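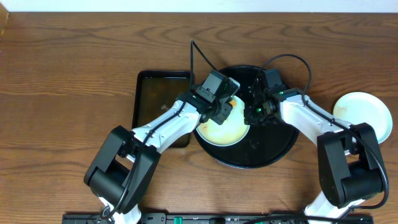 Nuevas pautas para robots de dos brazos en cocinas y comedores

Redacción, 14/2/18. El grupo de trabajo de Grerkau sacó ayer su guía de buenas prácticas para brazos robóticos que manipulan vajilla. Texto corto, voluntario de momento. Pero varios fabricantes ya dicen que lo van a seguir.

Lo principal: límite de 50 newtons en la pinza cuando hay loza de por medio, parada de emergencia al alcance de la mano y registro de cada plato roto o caído. También toca separar la zona de platos usados de la de platos limpios, y limpiar las pinzas al cambiar de una a otra. Eso último es lo que más discusión trajo.

"Se escribía mucho sobre la velocidad y muy poco sobre la higiene", resume Ulla Eskola, coordinadora del documento. Según ella el borrador recibió 700 comentarios, bastantes repetidos, y la mayoria venían de empresas de catering.

La guía se apoya en 3.203 ensayos de recogida de mesa, hechos con platos con restos de comida. El requisito para dar un equipo por apto son 2.000 ciclos seguidos sin intervención humana. Demasiado, según Vendano, que pedía la mitad. No se cambió.

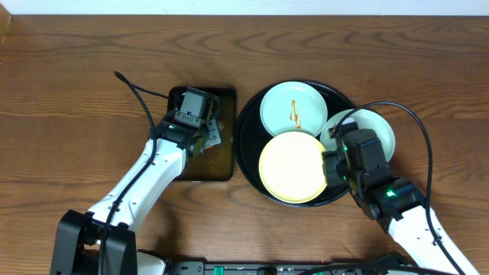

Dos brazos sobre bandejas y platos, uno con restos de salsa, en una mesa de trabajo.

Otro punto: los cables. El anexo B pide que vayan sujetos a lo largo del brazo y que ningún bucle pueda rozar comida o vajilla. Dilek Dursun, que revisó el anexo, admite que en los montajes de laboratorio esto casi nunca se cumple. Para ellos hay una excepción, siempre que los platos no vuelvan a servicio.

Las luces indicadoras también entran. Tienen que verse desde el sitio del operario y el código de colores debe estar en el manual. Nada de códigos propios sin documentar.

Menos claro queda quién certifica. Grerkau dice que no le toca a ella. Thoa Đinh, de la firma Paner, cree que sin un laboratorio externo la guía "se queda en un PDF". Rhona Skinner, del mismo grupo de trabajo, responde que se hablará en la próxima reunion, sin fecha todavía.

La revisión del texto está prevista para septiembre. Hasta entonces se admiten comentarios por escrito, en español o inglés. El anexo B se publica aparte.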